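Dunside route, lounge and cabin refresh: August update

Quick one before the quarterly call, full numbers to follow.

Cabin first. 17 of 27 aircraft now have the new business seat. Gostar shipped the last batch of seat shells late, so two planes sat in the hangar longer than planned. We swapped the order around and put the older tails on the Dunside run for now. Not ideal, passengers there were promised the new seat and some have written in. Refund policy still undecided, need a steer from you.

Seat maps on the booking site fixed. Mostly. Still shows the old layout if you change flights on the phone app.
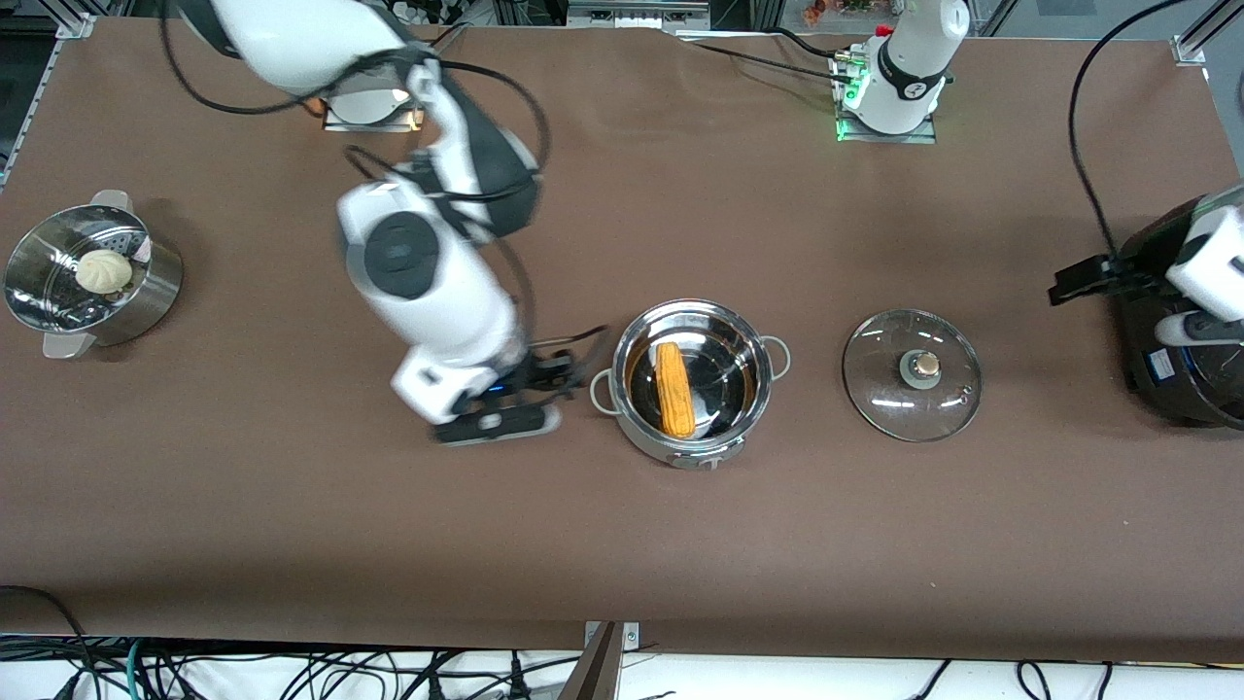
Lounge at Dunside: 140 seats signed off, 100 in use. Showers open, quiet room not. Waiting on doors from Tusodetti, new delivery date is September and I beleive them this time. Opening hours stay at 5 am to 11 pm untill the second crew is trained.

Award seats. Sánchez contract for the partner bookings is signed, test bookings went through fine in both directions. Upgrades with points don't work yet. Their side says ours, ours says theirs. Call set up.

Money: on budget for cabins, over on the lounge because of the doors and the extra wiring. Revised sheet comes with the next report.

Need from you: refund decision, and a yes on overtime for the hangar team.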